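Wednesday, late

Started the day meaning to solder and ended it not having touched the iron, so the burn on my thumb gets a holiday. Roman has the bench vice and the good lamp at Hollis until the weekend anyway. The real arms are still in their crates under the stairs up at the workshop, minus the screws that Zdzisław put somewhere safe.

So it was the simulator again. The plan is still that Wirnilero clears a table before it is allowed anywhere near anybody's crockery, and Teresa has made it plain that this means hers in particular. Spent the first hour after tea on the wrist camera, which had been mounted back to front since Sunday without my noticing, and which explains a good deal about Sunday. Turned it round, loaded the room, opened the fingers and had a look.

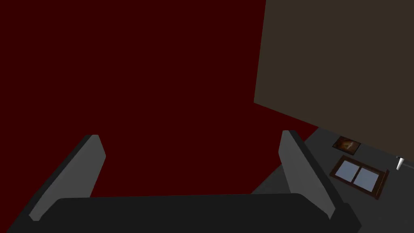
The gripper model is finally the right shape, or at least the shape we cut the cardboard one to. I had been fretting that the pads would foul the palm when they opened wide, and they don't, there's a decent gap between them and nothing in it. What they were pointing at was a great deal of dark red, which is no use to anyone trying to find a plate. Off to the right there was the grey floor with something like a window lying across it at a slant, frame and panes and all, and a little picture beyond it. Either my camera has its ups and downs muddled or I have. I've written "check axes" on the back of my hand, where it joins last week's "check axes".

Rang Weronika, who did the room. She was eating something crunchy and in no hurry. She says the room is fine. She says the room has always been fine. She asked which way I thought gravity went and I said I would get back to her.

Left it and went to do the washing-up by hand, like an animal. Came back at half past nine and tried the joint limits, which Aleksandra had typed in from the Grondska sheet. The sheet is a photocopy of a photocopy and there is a 167 on it that has at various times been read as 161, 107 and, by me, as a phone number. Set it to 167 and the shoulder stopped trying to go through the chest. One small cheer, given sitting down.

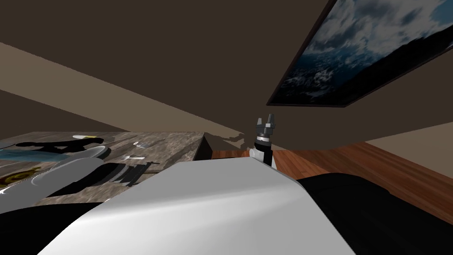
Both arms load together now, a thing I had begun to think was a rumour. The left used to appear a moment late and somewhere near the ceiling. Tonight it's draped over the front of the table like a guest who has stayed too long, and the other one is sticking up behind the body with its fingers apart, nowhere near the plate. I didn't mind. The body is too shiny by half and I shall have words with myself about the lighting, but the boards look lovely, all orange along the grain, much nicer than the ones we'll be running it on. The view is tipped over like a ferry in a gale, so that's the head camera to sort out as well. Weronika's stormy painting suits it. I've decided not to ring her back tonight.

Money, while I'm being gloomy. The second-hand gearboxes from Flumamgate came to 398 with the postage, and we still need a power supply that doesn't hum. Roman thinks he can get one for 100 from a man he won't name. The tin had over 2,000 in it at Easter and I would rather not look again before the others do. Teresa suggested selling the old lathe and Zdzisław went quiet in a way that settled it.

Tomorrow: axes, both cameras. Ask Aleksandra whether the elbow number is in degrees. Put the dishes further in from the edge of the table before I let it move anything, as the reach is shorter than I promised everyone. Find out about the screws. Buy milk and some of those small zip ties, the black ones, and return Roman's calipers, which I told him I hadn't got.

Bed at ten to one, with the computer fan still going downstairs.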